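Vakness opens its robot laboratory to the public

December 2, 2023

Vakness welcomed 170 visitors to its laboratory in Panberg for an open day on robots that handle household objects. Guests attended in groups and put questions to staff throughout the afternoon.
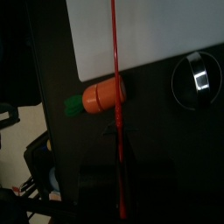 The demonstrations formed part of the Mirkow project, which studies how machines pick up and put away small items. Objects at the work table included a toy carrot with green leaves, set on a dark surface. Each group stayed for some 40 minutes.

A second session dealt with work using two arms. Staff explained how the movements of one arm are planned with regard to the other, and how a task is divided between them.

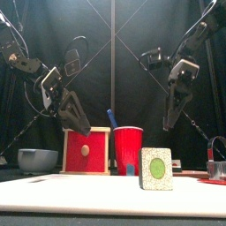 Ziad Haddadin asked whether the arms could manage in an ordinary kitchen, and said he would like to see the same tasks tried in a real home. Vakness will publish written answers to visitors' questions on its website.

The next open day will be held in March. Places must be booked in advance through the Panberg office.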